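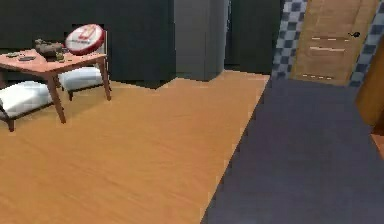
Figure 1. Simulated room used for navigation tests, low table at left, carpeted area at right.

Print this page | E-mail this page

Progress report: Noren home robot build, second reporting period
25 November 2021
By the project lead, Bogale Workshop

1. Status

The drive base is complete and runs under its own power. The arm is mounted but not yet wired to the main controller. Navigation software has been developed mainly in simulation during this period, as the workshop floor was not available for long test runs. Spending is within the amount granted. One milestone, the first unattended run in a real room, has moved to the next period.

2. Simulation

The test room is a rendered interior with a light wood floor and a large dark gray carpet that takes up the right half of the view in Figure 1. The edge between the two surfaces runs at a diagonal to the viewpoint. Most of the navigation work has concerned this edge. The wheel model treats wood and carpet as separate materials with separate friction values, and the planner now carries a cost for crossing from one to the other at a shallow angle.

The table has slender, splayed legs. These are harder for the planner than straight ones. The range sensor is mounted low and sees the legs near floor level, where they stand wider than they do under the top. Early versions of the map placed the legs correctly but left the space beneath the tabletop marked as open, and the mast was driven into the table edge. Table footprints are now filled in from the depth camera and kept closed to the base. The low seats with white cushions on either side of the table are handled the same way.

A total of 1,634 simulated runs were logged. Of these, the last 1,000 used the current planner without changes to its settings, and only those will be used for comparison with the real base. Runs that ended in a stall at the carpet edge have been tagged separately. The small items on the tabletop are not used in navigation scoring. They are kept for the arm work described in section 4.

The blue-and-white checkered tile beside the door caused false matches in the visual tracking. Repeated squares look alike to the feature matcher, and the position estimate jumped sideways by whole squares. Matches on repeated patterns are now given a lower weight, and wheel odometry carries the estimate until other features come into view. This is a partial fix. Drift is still higher near the door than elsewhere in the room.

3. Hardware

The frame was rebuilt in July after the first version flexed under the weight of the battery. The new frame is bolted, with cross members under the motor mounts. The Zesgate motor drivers have been installed and tested on the bench and on the base. One driver shut down on overheating during a long climb test and was moved closer to the fan. No further shutdowns have been recorded.

Some 68 hours of shop time were booked in this period, most of it on the frame and the wiring harness. The harness is labeled at both ends and the drawing in the project folder matches the build.

4. Arm

The arm moves through its full range on bench power. The Bukitz gripper board loses its connection when the shoulder motor starts under load. Electrical noise on the shared supply is suspected. A separate regulator has been ordered. Grasp planning has not started and will begin with the tabletop items in the simulated room.

5. Next period

Fit the regulator and connect the arm to the main controller.
Measure wheel slip on real carpet and update the friction values.
Repeat the door approach with the new match weights.
Complete the first unattended run in a real room.

No change to the budget is requested. Receipts for the motor drivers and frame stock are filed with the period accounts.

Print this page | E-mail this page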